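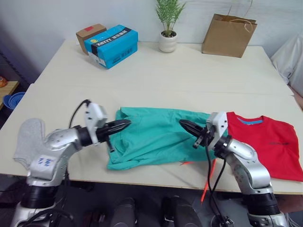
Nileo Folding Table, cream white

Wide, light-coloured top for sorting and folding T-shirts and other clothes at home or in a small laundry. Dark and bright colours are easy to see on it, so a small sock does not get lost.

Legs fold in 7 seconds. Tested for 3,000 openings at our workshop in Clundness.

Care: wipe with a damp cloth. Please do not iron directly on the top.

Delivery from Trondport, orders over 20 pieces on request. New stock comes in April.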